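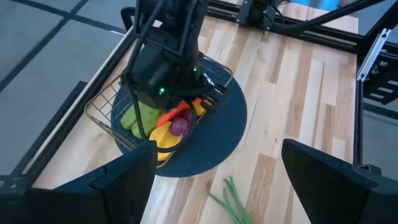

## 3. Materials and Setup

*Draft of 2020-07-31. Section numbers will shift once the intro is merged.*

### 3.1 The play food

All sessions used toy vegetables from two sets. The Windelari set is the soft one, with a matte skin and some give when squeezed. The Jendari set is hard and shinier. We mixed them on purpose. Homes mix them too – in our intake survey (312 households with at least one child between three and six) most families kept toy food from several sets in one container, and very few could say which piece came from which box.

Pieces were picked for shape first, color second. Long things, round things, thin bunched things. Long pieces tend to end up lying beside each other or across something else, and round ones settle into whatever gap is left. Thin bunches are the hard case. A bunch of green onions doesn't sit well next to an onion or a squash. It bends, it pokes through gaps, it takes up a whole side of the container while weighing next to nothing. We expected adults and children to handle the bunch differently from everything else and wrote the coding sheet with that in mind (see 3.4).

Names were a problem early on. Several pieces read as more than one vegetable. The long green ones get called cucumber, zucchini, and, from the younger children, pickle. The big yellow one is squash or corn depending on who is talking and which side is up. We don't correct anybody. On the coding sheet pieces are entered by color and shape (long green, large yellow, round purple-red) and whatever name the participant used goes in a second column. Earlier sheets used vegetable names only and had to be recoded, which cost us a good part of a month.

### 3.2 Containers

Three containers. An open wire basket, a solid-sided bin, and a cloth bag with a drawstring. Same volume as near as we could get them.

The wire basket turned out to matter more than planned. With a solid bin the only view of the contents is from the top. With wire you get the sides as well, so a piece pushed up against the wall can still be seen by someone sitting low at the table. Figure 1 has the case we mean: large yellow piece pressed against the front wall of a gold-toned wire basket, round purple-red onion just behind it, the two long greens together on the left. In the bin a child seated at the table would have to stand up or tip the whole thing to find the yellow one.

Wire has costs. Stems catch. Small pieces wedge in corners, and taking them out drags the basket accross the table, which is why every setup after the pilot has something under it.

### 3.3 Table and placemat

Tables were wood, plank tops, whatever the site had. We didn't bring our own. Heights differ between the Cincombe homes and the Onu preschool rooms, and height is entered as a covariate in Section 4.

A placemat goes under the container. Round, dark, woven, no picture on it. The pilot used a printed mat with fruit on it and children spent their time matching toys to the drawings. Fun to watch, useless for us. The dark navy mat has three things going for it: the container slides less, the colors of the pieces stand out from it, and it gives a plain boundary for coding. A piece is in the container, on the mat, or on the table. Those are the only three locations we use.

The boundary sounds trivial. It isn't quite. Pieces lie half on and half off the mat often enough that we needed a rule, so: if any part of the piece touches bare table, code it as table. The exception is stems. For bunched pieces we go by the thick end alone, or else nearly every bunch would be coded as table whatever people did with it.

In Figure 1 the bunch of green onion is on the table, below and to the right of the mat, stems fanned out a bit. Coded table, no dispute. The basket is on the mat and counts as container for everything inside it, the orange-red carrot lying diagonally and the small orange-yellow piece at the right included. That small piece is partly hidden in the picture. For partly hidden pieces the coder enters color only and leaves shape blank until a second view is checked.

### 3.4 Coding what gets left out

The main measure is the last piece left outside the container. Simple to score, holds up well between coders. A snapshot is coded on its own, with no guess as to whether a piece is coming out or going in. Direction is taken only from the session log.

Each session gives a string of snapshots. We set 200 as the ceiling for snapshots per site, so that one busy site wouldn't swamp the rest, and stopped coding a site when it hit that. The combined pool came to 500 after dropping the pilot. Of these, 135 show exactly one piece outside the container, and this is the subset used in Section 4.2. Snapshots with two or more pieces outside go in the appendix table.

For each single-outside snapshot we enter:

- the piece (color, shape)
- location, mat or table
- which side of the container it is on, from the coder's view
- container type
- whether there is open space left in the container, yes / no / can't tell

The last item is the weak one. Coders agree on "no" and disagree on "yes". Gaps between rigid round pieces look like space, but nothing we have fits in them. We considered pouring in dry rice to measure the leftover volume and tried it once with the wire basket. Won't be repeated. For the bag the field is always "can't tell".

### 3.5 Piece order and starting layout

At the start of a session pieces are laid out in a loose row behind the container, order drawn from a shuffled card deck. Adults get the same layout as children. No instructions on how to pack, the only prompt is "these go together". In September the prompt was different ("please put these away") and gave much neater baskets and much shorter sessions, so data from that month is kept separate and not pooled with anything.

We don't reset between turns. If a participant leaves the bunch on the table and the next one starts there, that is the starting state and gets logged as such.

### 3.6 Limits of the setup

Toy food is light. Nobody puts a real squash on top of a tomato without a second thought, and soft toys remove that worry completely, so packing order here should not be read as packing order for groceries. Same for size: the toy pieces are closer to each other in size than real produce.

Color is tangled up with shape in both sets. Every long green thing is green and long. We have no round green piece and no long purple one, and until we do, sorting by color and sorting by shape can't be fully pulled apart. Painting the Jendari pieces was tried, the paint came off on the matt within one session. Replacement pieces are on order for the second round – if they arrive in time they go in as a separate condition, with the wire basket only.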